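Module 4, session 2 - Infusion pumps: alarms, rates and handover

Handout prepared by Yolanda Bellamy. Read before the practical. Bring a calculator and your copy of the local drug chart.

## 4.1 Scope

These notes cover volumetric pumps used on general wards. Syringe drivers are dealt with in session 3 and are only mentioned where the two differ. The teaching unit is the Brusar, which most of you will meet on placement. The older Timby model is still in use on two wards and has a different menu order, but the same alarm priorities.

## 4.2 Flow rate

A volumetric pump delivers a set volume over a set time. The rate is entered in millilitres per hour:

rate (ml/h) = volume (ml) ÷ time (h)

Worked case. A patient is prescribed 3000 ml over 24 hours. The rate is 3000 ÷ 24 = 125 ml/h. If the same volume is prescribed over 12 hours, the rate doubles to 250 ml/h. Write the unit every time. A figure on a chart with no unit must be queried with the prescriber before the pump is started.

The volume to be infused (VTBI) is entered separately from the rate. When the VTBI reaches zero, the Brusar sounds an end-of-infusion alarm and drops to its keep-open rate. This rate is set by the ward profile and can't be changed at the bedside.

## 4.3 Alarm classes

| Class | Typical cause | Pump state |
|---|---|---|
| High | Occlusion, air in line, door open | Stopped |
| Medium | Infusion complete | Keep-open rate |
| Low | Battery running down, VTBI nearly reached | Running |

An occlusion downstream of the pump raises the pressure in the line. Releasing it suddenly can deliver a bolus. Clamp the line first, then relieve the pressure, then look for the cause: a closed clamp, a kinked tube, a bent arm or a blocked cannula.

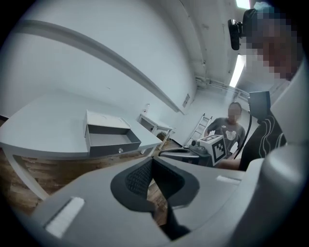
Air-in-line alarms are triggered by a sensor below the pumping channel. The sensor reacts to a single large bubble or to several small ones that add up to the limit within a set period. Do not silence the alarm and restart without inspecting the line. Alarm silence on the Brusar mutes the sound only - the pump stays stopped.

## 4.4 Event log

Each key press, alarm and rate change is stored with a time stamp. Exported logs are read in Tultorard, the viewer installed in the skills room. Times come from the pump's own clock, so compare that clock with a known source before drawing up a sequence of events.

## 4.5 Handover

At each change of shift, both nurses check at the bedside:

- drug and fluid against the chart
- rate, VTBI and volume given so far
- line route from bag to cannula
- cannula site
- battery state and mains lead

The reading for this part is Kruger's chapter in the course pack, page 31 onwards. Questions on the chapter go to Charmaine Kruger directly. The written exercise on rate changes is handed in at the start of session 3.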